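Home | Builds | Sim Notes | Parts Bin | About

Two controllers, one hallway, and a lot of doorknob

Posted in September by the author of Sim Notes
Last updated: September, evening

So I finally got the Britik controller and the Butis controller running on the same robot in the same simulated building, and I have been grinning at my monitor ever since. I've wanted to do this comparison for ages. Up to now I'd only ever tried them on different arms in different scenes, and that tells you next to nothing.

Quick recap for anyone who missed the last post. Both controllers drive a two-armed mobile robot. You give them a goal for each hand and they work out what the arms and the base should do. Britik plans the whole motion first and then plays it back. Butis works it out a little at a time as it goes, and keeps correcting. I had a hunch Butis would be better near doors and Britik would be better everywhere else. (I was half right, more below.)

The robot model uses the two-finger grippers from the Jokska parts pack. I tried the De Haan three-finger hand for one evening and liked it a lot for round things, but it's fat. In a narrow hallway the fingers kept brushing the wall on the way past, and every brush counts as a collision in my setup. Two fingers it is, at least until I build a wider house!

The test goes like this. The robot starts at one end of the hallway with both arms up, drives toward the door, stops at arm's length and puts one gripper over the knob. I don't ask for the door to be opened yet. Each controller gets 80 tries, with a small random shift in the starting spot and heading each time. I set the seed to 3012 for both so they face the same shifts in the same order.

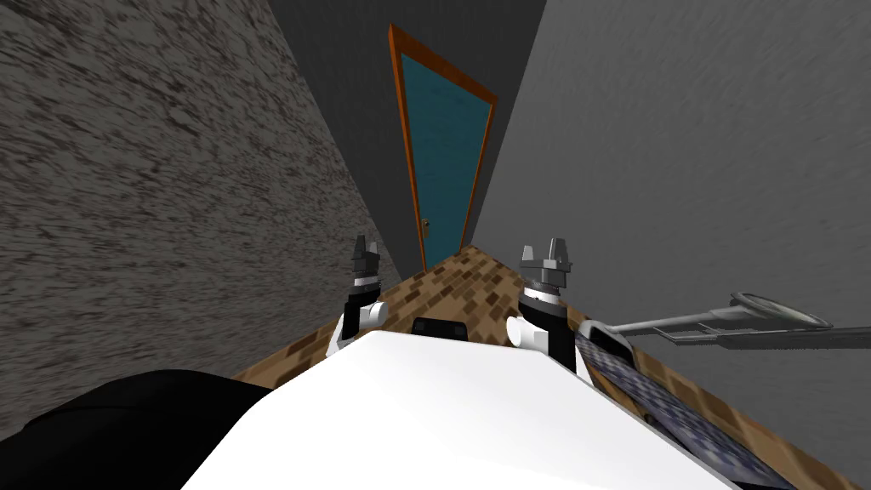
Looking down the hallway from the robot, both grippers up and open. The blue door is the goal.

I watch a lot of the runs from this camera, and I've grown fond of it. You get the arms and the door together, so you can see straight away if a hand is drifting off to one side. The downside is that the body takes up so much of the view. Once an arm comes down low I lose track of the wrist, and then I have to switch over to the overhead camera and rewind.

Okay, results. Britik got the gripper onto the knob in 59 of its tries and Butis in 71. I expected a gap but I didn't expect that one! Most of the Britik misses were the same miss: the base stops a little crooked, the arm faithfully plays back its plan, and the fingers close on air right beside the knob. It's a beautiful smooth motion to entirely the wrong place. You can make it replan once the base has stopped, and I ran 20 extra tries that way. It did much better, with 18 hits, but each run felt like waiting for a kettle.

Butis has its own habits. When the hand gets close to a wall it starts to jitter, a fast little shake in the wrist that I can see even at half speed. I turned the correction gain down and most of it went away, though the reach got slower too. The longest successful run took 1185 steps, and a good chunk of that was the gripper hovering in front of the knob – making up its mind, I suppose.

Away from the door, I still like Britik better. Raising both arms together from the rest pose looks so clean, and the two sides stay in time with each other. With Butis one arm nearly always gets there first.

A few people asked about settings after the last post. I left joint speed limits at the defaults for both, kept the grippers fully open until the final reach, and used the same collision padding throughout. If you try this yourself, check the padding before anything else. Mine was set too thick for the first evening and neither controller would go near the door at all.

Next I want to let Britik handle the drive and the arm raise, then hand over to Butis for the last bit. The switch is fiddly because they disagree on which joint to count from, so my first attempt sent the left arm's commands to the right arm. I've got a fix half written. After that comes turning the knob, and I can't wait to see what the fingers do with something that small and round.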